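Naylor Robotics Club - About Us

Posted by Bradley Blackburn, 20/08/2022
49 shares | 2 comments

Naylor Robotics Club is a student club attached to the engineering department at Stastska College. It is open to any student aged 16 or over, on any course. Most members come from engineering and computing, with a smaller number from health care and design.

The club began as a soldering group and moved on to small wheeled robots, then to arms. Work is now split between two groups. The build group looks after the Jenido, a six-joint bench arm with a reach suited to table work. The data group records people doing household tasks by hand, so that the arm's control software has something to learn from.

The data group uses hand-held grippers. A member holds the tool by its handle, watches the small monitor mounted on it and carries out the task with the jaws. Each attempt is saved as one recording. The target for a task is 400 usable recordings before any training run is started. Attempts in which an object is dropped are kept, but they are labelled and stored in a separate folder.

The current task set is called Stistetti. It covers the sorting of medicine boxes and small containers on an ordinary surface at home. Boxes of this sort are light, they slide easily, and many have glossy faces that confuse depth estimates. Patterned cloths are allowed under the objects and in fact encouraged - software trained only on plain worktops does badly elsewhere. 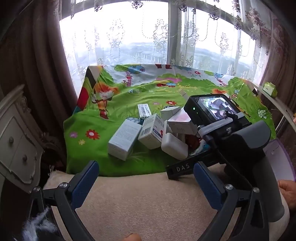
Brenda Goodall would like new members to know that the first month is mostly repetition, and that she learned more about grip force from picking up the same carton all afternoon than from the lecture notes. She also asks that people write up their log on the day and not a week later.

The club enters one competition a year, held in May. Teams are given a table of unfamiliar objects and 20 minutes in which the arm must move them to marked positions. Points are lost for crushed packaging and for any contact by a team member once the clock has started. Last season our arm placed well on rigid boxes and poorly on anything with a rounded lid. Work on the second problem is under way, mainly through changes to the finger pads and the approach angle.

Running costs are met by a yearly grant of £2000 from the college. It pays for motors, cable, pads and storage drives. Members do not pay a fee.

New members complete a short safety session before using the arm. The hand-held tools need no session, only a sign-out in the equipment book. No programming experience is needed for the data group; the build group expects some Python, or a willingness to pick it up.

Related pages
Joining the club
Stistetti task rules and labelling guide
Jenido arm: joint limits and safe start-up
May competition: score sheet and notes
Equipment book - how to sign out a tool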